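Small Venues and the Price of a Support Slot

Vavia Hall asks opening acts to sell 41 tickets before it will confirm their place on a bill. Bands that fall short make up the difference themselves. The practice is common, and it should end.

A support act brings a service to the evening and ought to be paid for it. Rutilio Figueroa played 11 such dates with his group Grosero and lost money on seven of them.

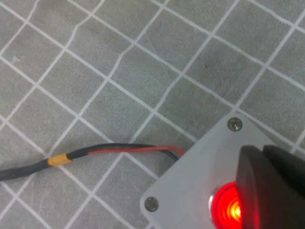

Would smaller halls survive without these guarantees?

Many would, provided that headline fees were set after the opening act had been paid. The Tanner Room has worked this way since March and has kept its full calendar.

Promoters reply that new bands receive exposure. Exposure cannot be entered in a ledger, and a young singer cannot pay a drummer with it. Jacqueline Joly of the Wondora label has proposed a fund of $2,000 for each hall that gives up ticket quotas. Her plan deserves support from every label that signs artists from these stages.

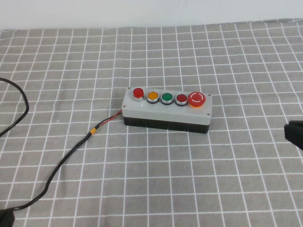
Control box with red pilot light. November 2021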